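4. Demonstration Collection

4.1 Task definition

The disassembly and reassembly benchmark used in this work covers the service operations that a refurbishing technician performs most often on a desktop workstation. We restrict the present study to the processor: removal from the socket, transfer to a tray, and return to the socket. The operation is short, but it combines a hinged mechanism, a thin rigid part, and a placement tolerance well below the calibrated accuracy of the arm. A policy that relies on the nominal pose of the board alone will miss the socket, so the learner must use what it sees during the final approach.

Each demonstration begins with the chassis lying open on the bench and the heatsink already removed. The operator releases the lever, raises the load plate, grasps the processor by two opposite edges, lifts it clear, and places it on the tray. A second demonstration type runs in the other direction, from tray to socket. The two types were recorded separately and are labeled separately, because the grasp suited to lifting a chip is a poor choice for seating one.

4.2 Teleoperation

Demonstrations were recorded at the Ferkville laboratory in September by 3 operators, using the Brimerow leader-follower interface. The operator moves a passive leader arm, and joint targets are sent to the follower at a fixed rate. Jaw width is controlled with a trigger on the leader handle. No force feedback reaches the operator. We tried a vibration cue in early sessions and dropped it, as operators tended to tighten the jaws in response to it, and the chip then slipped upward out of the grasp.

Operators worked in blocks of up to 20 demonstrations, followed by a break. Between demonstrations the chassis was shifted and turned by hand within a marked area. The shifts were not measured. Recording them would have given us a pose label, but the policy never consumes such a label, and the measuring step would have cost more time than the demonstration itself.

Operators were told to pause briefly above the socket before descending. Without the pause, the approach and the descent blend into a single motion, and a policy trained on the result begins to descend before lateral alignment is complete. The pause was not enforced by the software, and its length varies between operators. We left this variation in the data.

4.3 Sensing and synchronization

Two color cameras were used, one fixed above the bench and one mounted at the wrist. The fixed camera is useful for the transfer phase and contributes little near the board, where the gripper blocks its line of sight to the socket. Nearly all information relevant to placement comes from the wrist view. Image streams and joint states are stamped by the same clock and resampled offline to the control rate. Frames with no joint state close enough in time were discarded, along with the matching action.

Reflection from the processor lid is the main difficulty in the wrist stream. The lid is bare metal and at some angles it saturates part of its own surface. We considered cross-polarized lighting but kept the ordinary bench lights, on the grounds that a service bench will not be fitted with polarizers. Printed markings on the lid are therefore only partly reliable as a cue to orientation, and we do not use them as labels. Figure 2 gives a wrist view with the processor held over the board and the load plate raised. 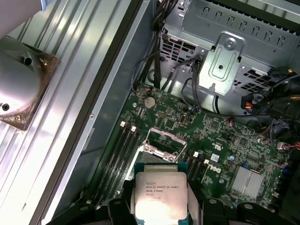
Figure 2. Wrist camera view of the processor (Intel Xeon E5-1630V3) between the gripper fingers, with the empty socket beyond it. Glare covers the lower half of the lid.

4.4 Filtering and annotation

The raw collection holds 1202 demonstrations. Each was reviewed once at double speed and marked as clean, recovered, or failed. A recovered demonstration is one in which the operator lost alignment or grip and corrected it without outside help. We keep these in the training set, with the segment leading up to the error masked from the loss, so that the policy sees the correction but is not trained to reproduce the mistake. Failed demonstrations are kept on disk and used only to train the success classifier.

Phase boundaries (approach, grasp, lift, transfer, align, release) were proposed automatically from jaw width and wrist height, then adjusted by J. Rotich and S. Baek. Disagreements occurred mostly at the start of the align phase — its onset has no mechanical event attached to it — and were settled by taking the earlier of the two marks. The boundaries are used for evaluation and for balancing the sampler. They are not given to the policy as input.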